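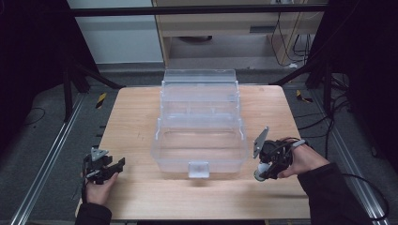 Progress report to the Unby Fund: Stekham Street Witness Support Project, second half-year

The grant pays for two part-time posts and the evening phone line. Both posts have been filled for the whole period. Rami Semaan runs the line and Eduard Danko handles court liaison.

Calls and referrals

We took 118 calls from people who had seen or been the victim of an assault or robbery, up on the first half-year. Most came between 6 and 9 p.m. Police referrals were slow through the summer and picked up after the Stekham precinct put our number on the card its detectives hand out at interviews. We had asked for that in the spring.

Court support

Eduard went to court with 26 witnesses. In the Yammine Avenue robbery case, two of them were called back after the hearing was postponed, and one decided not to testify. We stayed in touch with her and did not press the matter. The other gave evidence in December by video link. The link room at the courthouse is still shared with the probation office, so bookings are hard to get at short notice.

We had planned a printed guide to giving a statement. The text is finished and the county prosecutor's office has it for checking. Translation has not started - we would like to move that to the next period.

Spending

Salaries and phone costs are on budget. There is $3,261 left in the travel line, mostly from the postponed hearing dates. We ask to carry it over and use part of it for rides from Stimine, where the last bus leaves before the line closes.

Next period

Rami will train a second person for the late shift. Eduard is meeting the new court clerk to talk about separate waiting areas for witnesses and defendants' families. The present arrangement is one hallway with benches on both sides, and three callers raised it with us. We will send the case figures by precinct with the next report.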